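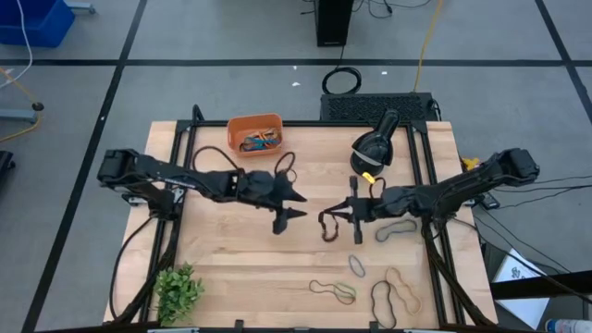
Keeping a small rock saw running

Top up the coolant before every session. The blade should dip into it by the depth of its rim and no more.

Rock dust is bad for the lungs, so cut wet and wear a fitted mask. Let the sludge settle overnight in a bucket, pour off the clear water and bag the rest. Never tip it down the sink, as it sets hard in the trap.

For flat faces on quarry samples, start with 200 grit, go on to 1,000 and finish at 3,000. Rinse the stone, the plate and your hands between grits. One stray coarse grain will scratch the face and you will have to go back a step.

If the blade slows in granite or quartz, dress it with a few cuts through an old house brick.

Label each piece before you cut it. Pencil on masking tape comes off in the wet, so use a dab of white paint and write on it in ink.

Tips sent in by Ursina Pfister, Rirngate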